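Birotard Coffee Service - review meeting
July 19, 2020
Present: Sawsan Karam (chair), Joelle Qaisi, Yogesh Kandpal, Kristóf Fodor
Apologies: Sihan Jiang

1. Notes of the last meeting
Agreed with one change. The Clolten site is to be listed as "under discussion".

2. Offer from Plestemley
Joelle went through the revised offer for the two-armed coffee robot. The lease runs 22 months and covers the arms, hands and counter. Beans and cups are extra. Sawsan asked if the grinder could be swapped for our own model. Joelle will ask.

3. Service terms
Yogesh is not happy with the call-out times. The offer promises a technician within 25 hours, and he wants the same day on weekdays. Spare fingertip pads come in packs of 20 - Kristóf thinks one pack is enough to start. Training for staff is included for the first site only.

4. Grinder station
Kristóf reported on the handling of glass cups. The hands hold the cup from both sides at the spout. He would like a test of over 100 cups before we sign, with spills logged.

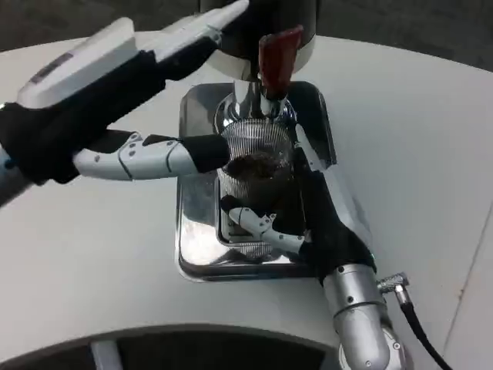

Item 4: both hands at the cup under the grinder spout, with ground coffee in the cup.

Agreed to ask Plestemley for the longer test.

5. Actions
Joelle - grinder question and test dates
Yogesh - reply on call-out times
Sawsan - send the draft lease to Awad for comment

Next meeting to be set once Plestemley replies.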